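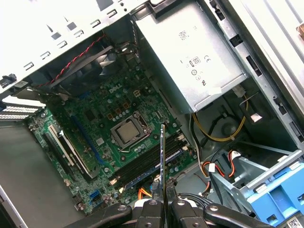 Most of the letters we get are about memory, so that comes first. Adding memory is the cheapest way to make an older desktop feel usable again, and you can do it on a kitchen table. Before you buy, open the case and look at what the board has. On the Dell board shown, the slots run in parallel beside the processor socket and have white clips at their ends, and the module is held upright over them, edge on. Yours may be laid out differently but the parts will look much the same.

This page was put together by Julián Toledo for the Sedness repair evenings, with corrections from Shirley Cormier. It covers desktop towers only. We don't do laptops.

Which memory do I need?

The kind the board was made for. Different kinds have the notch in different places and won't go in. Find the model name on the case, look it up in the maker's manual and write down the type, the speed and the largest size each slot will take. Bring the old module with you if you are buying second-hand.

Can I mix old and new modules?

Often, if they are the same type. They will all run at the speed of the slowest one. Some machines are fussy and will refuse a pair that looks fine on paper. A matched pair saves arguing with it.

Do I have to lay the tower down?

You don't have to, but you will press on the board quite hard, and a standing tower will rock. Lay it down with the open side facing up. Clear a space bigger than the case so the side panel and screws have somewhere to go.
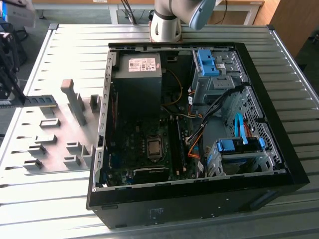 Side panel off, with the power supply at upper left and the memory slots to the right of the processor.

How do I take the side panel off?

Shut the machine down, switch off at the wall and pull out the mains lead. Then hold the power button in for a few seconds. Some panels are held by two screws at the back, others have a latch. Slide the panel back a little before you lift. If it won't move there is usually a screw you have missed - please don't lever it with a screwdriver.

What about static?

Touch bare metal on the case before you pick anything up, and again if you have walked across the room. Wrist straps are fine if you have one. Keep new modules in their bags until you want them, and hold them by the edges.

How hard should I push?

Harder than most people expect. Open the clips, line the notch up with the bump in the slot, and press down evenly with a thumb at each end until the clips come up by themselves. If one end stays proud, take the module out and start again. Some boards have a moving clip at one end only.

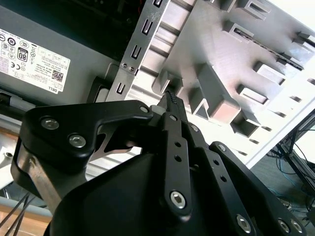
Should I open the power supply to clean it?
Leave it shut. The parts inside can hold a charge long after the lead is out. Brush the dust from the grille on the outside, and if the fan is noisy or has stopped, replace the whole unit.

The cables are in my way. Can I unplug them?

You can, but make a note of where each one went first. Most can just be held to one side. Data cables don't like a sharp bend, so fold them over gently. When you close the case, check that nothing is resting on a fan.

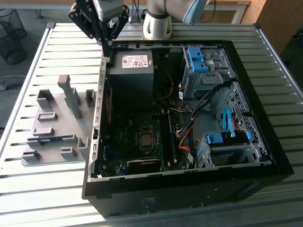 Black and orange cables running down from the drive cage towards the board.

It beeps and won't start. What have I done?

Nine times out of ten the module isn't fully in. Unplug, take it out, refit it. If that fails, go back to the old memory on its own. If the machine starts with the old and not with the new, the new one is faulty or the wrong sort. Beep patterns vary from maker to maker and are listed in the manual.

It starts, but only shows the old amount.

Try the new module alone, then in another slot. Some boards also have a limit on the total.

Do you sell parts?

No. We keep a box of tested second-hand modules, marked with type and size, and you may try one in your machine on the night. Anything that turns out to suit you is yours for 3 pounds. The box is next to the Nunus shelf, by the door.

Can I leave a machine with you?

Only by arrangement with Shirley. Put your name on the case and take your own leads home. We were shut for part of October and are still working through the ones left then.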